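Revelgate Community Help
Home > Teaching and demonstrations > Recording

How many demonstrations for a bathroom task, and should I keep the ones with mistakes?

Posted by premska_lab
Tags: teleoperation, humanoid, data collection, household tasks

Hello everybody. I am new on this site and English is my third language, so please excuse me if some words are strange.

I work in a small group and we collect demonstrations for a two-legged robot with two grippers. The operator controls the robot from another room and sees through the head camera. We record the head camera, the joint positions and the gripper commands. Later all of this goes to training of one policy for several household tasks.

The kitchen tasks are going well. Now we start with the bathroom and my supervisor wants "take the toilet brush, clean the bowl, put the brush back". I have made a plan for 400 episodes but I have doubts about it, and I would like to hear from persons who did similar work before I use so many hours of our operators.

My doubts are these:

First, our operators are not equal. One of them finishes an episode in half of the time of the other. The fast one makes small corrections all the time, the slow one stops, thinks, and then makes one long movement. If I put both in the same set, will the policy learn something in the middle which is bad for everybody?

Second, what do I do with episodes where the brush slips in the gripper and the operator takes it again? In the kitchen we deleted everything like this. My colleague says we should keep it.

Third, the view. When the robot stands close to the toilet and looks down, half of the picture is its own legs and arms. The bowl is near the top. Is this a problem for learning, or should the robot stand further away?

We have one bathroom now and maybe a second one later. Thank you for every advice.

Comments on this post:

Gunn: Which gripper do you have? With the soft fingers a thin handle will always turn.

premska_lab: Two hard fingers, with a rubber pad which I glued myself.

Gunn: Then put new pads before you start and not in the middle. If you change them in the middle, write down the episode number.

Iona Forsyth
Accepted by the poster

I have done almost this same task, from February until the start of summer, so I will try to answer in your order. English is also not my first language, we will manage together.

Operators. Keep both, but save the name of the operator with every episode. We did not do this in the first weeks and later I had to guess from the style of movement who made what, and for many episodes I could not. When you have the name you can train with one, with the other, and with both, and compare. In our case the mixed set was worse at the beginning. It became better after we agreed on a few rules: which arm takes the brush, from which side the brush enters the bowl, where the other arm waits. Speed was a smaller problem than I expected. The order of the steps was the big one. If one person lifts the brush first and then steps closer, and another person steps closer first, the policy stands there and trembles between the two ideas.

So write one page of rules and hang it next to the operator. Ours was too long in the first version and they did not read it.

Episodes with mistakes. I agree with your colleague, but only for one type. If the brush slips and the operator recovers and finishes, keep it and mark it "recovery". These are the most useful episodes I have, and the policy needs to see what to do with a crooked handle. If the brush falls to the floor and somebody comes and picks it up by hand, throw it away, or cut the recording before the person enters. If the operator was confused and moved the arm without purpose for a long time, throw it away also, even if the end was good.

Please do not ask the operators to make mistakes on purpose. We tried for one afternoon. The false slips all looked the same, and the recovery began too early, when the operator already knew what would come. It is better to start some episodes from a difficult position: put the brush crooked in its holder, or turn the robot a little to the wrong side.

The view. I would not move further away only for a nicer picture. The arms must reach, and the camera must see what the hands do at the moment of contact. Seeing its own legs is normal for a head camera that looks down.
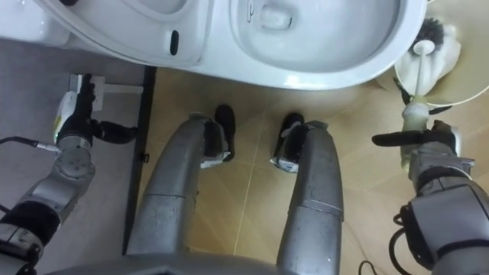
It matters more that the head angle is the same at the start of each episode, or that you change it with a plan and save the value. We had a loose screw in the neck and the camera went lower a little every day. I discovered this only when I put the first picture of each session in one long row. Now I do this row every evening, and it takes 2 minutes.

Two small things more. Check where your loose cables lie on the floor before each session, for the feet and also for the learning. If a cable lies always in the same place, the policy can begin to use it as a sign of where it stands. Change mats and other small objects between sessions for the same reason.

About the number, I would not begin with 400. Record 20, train something quick and watch where it fails. Then decide. Our complete household set has 3,660 episodes, but the bathroom is a small part of it, and I would trade many of them for a second bathroom.

Fergus Cowie

Agree with most of the above. On the number I see it differently: 20 was too few for us to learn anything, the policy did nothing that I could judge. Maybe our task was harder (opening the lid was included).

Also clean the lens. Cleaning spray in the air makes a film on it.

vellmont_user

why not use simulation for this? you can make thousands in one night

Comments on the last reply:

premska_lab: We tried for the kitchen. The bristles bend and touch the bowl in a way that our simulator does not do well, so for this task I prefer the real recordings.

premska_lab: Iona, thank you very much, this is more than I hoped for. I will save the operator name from tomorrow, and I made already the page with rules. One thing I did not understand: when you mark "recovery", do you mark the complete episode or only the part with the slip?

Iona Forsyth: Complete episode in the beginning. Later I wished for the part. If your tool allows a key that the operator can press, use the key, and move the mark one second earlier afterwards, as people always press late.

premska_lab: We have a foot pedal which is free. I will try with that.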